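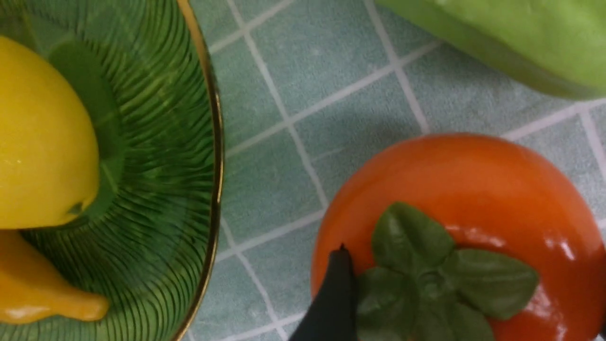 Lemon in the green glass bowl

Lemons going hard after a week, what am I doing wrong?

Laiba Gondal
Bought a big bag at Zaidi because it was cheaper than singles. Half of them are already hard as golf balls, and one had fuzzy stuff on the bottom. I keep them out on the counter, kitchen gets warm in the afternoon. Do they go in the fridge or not? My mom says never. Also can I still use the hard ones?

Posted 27 June 2025 — 181 views

Rizwan Bugti
Fridge. Zip bag, squeeze the air out, crisper drawer. Mine last 2 weeks easy, usually longer. Counter is fine for the couple you're going to use in the next few days but not a whole bag.

Toss the fuzzy one and wash any that were touching it, then dry them really well befor they go in the bag. Wet lemons = more fuzz.

Hard ones — microwave 15 seconds, roll on the counter with your palm, then cut. You'll get some juice. If it's still a rock just grate the peel and freeze that.

pelton_kitchen
Juice them all now and freeze in ice cube trays. Did this in March with a huge bag and still have cubes. Dont bother with the bag thing imo, takes up the whole drawer

Wallex
my grandma kept hers in a jar of water in the fridge. no idea why but they stayed juicy. change the water

15 shares — 2 comments hidden
We use cookies to remember your settings. Accept / Manage
Contact — © Sevidix Community Help — Back to top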